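Skamau Tenants' Association
Minutes of the general meeting, May 1, 2023

Meeting opened at 7:05 in the ground floor room. Valentyna Savchuk in the chair. Minutes of the last meeting approved with one correction: the bike rack quote came from Fawzy, not Hostorik.

1. Rent notices
The landlord's agent, Keso, has sent notices to the even-numbered side only. The chair has written to ask when the rest will go out. No reply so far. Members who got a notice should keep the envelope - the postmark may matter if the dates are disputed.

2. Clothing swap
Agreed to go ahead in the courtyard, or indoors if it rains. Shirts, coats and children's clothes accepted, clean and with buttons on. No shoes this time. Leftover items go to the church on the corner. 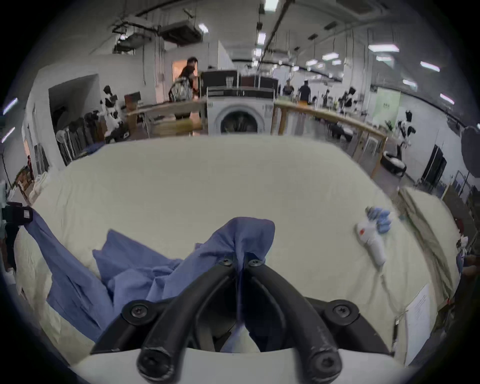
Savchuk said the swap should finish by four, as last year the courtyard was still full at supper time and the ground floor complained. Agreed.

3. Laundry charges
Hostorik wants to raise the service fee for the shared machines by $30 a month. The present contract runs out at the end of May. Members felt the fee was already high given over 9 days of waiting for the last repair. The chair will ask for a repair deadline in writing before anything is signed. Posters about cleaning the lint filter to be put up again.

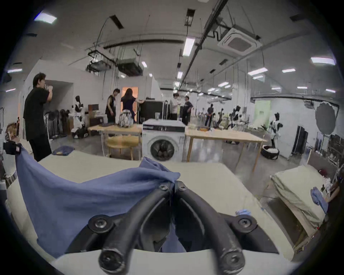

Would the higher fee be passed on to tenants? The chair answered that the association would cover it from its own account through the summer, and the price per wash would stay the same until members vote on it.

4. Bike rack
Fawzy's quote is $200 for the parts, with $80 more for fitting. Accepted, 11 in favor, two against.

5. Other business
Hall light on the third floor is out again. Reported to Keso.

Meeting closed at 8:20.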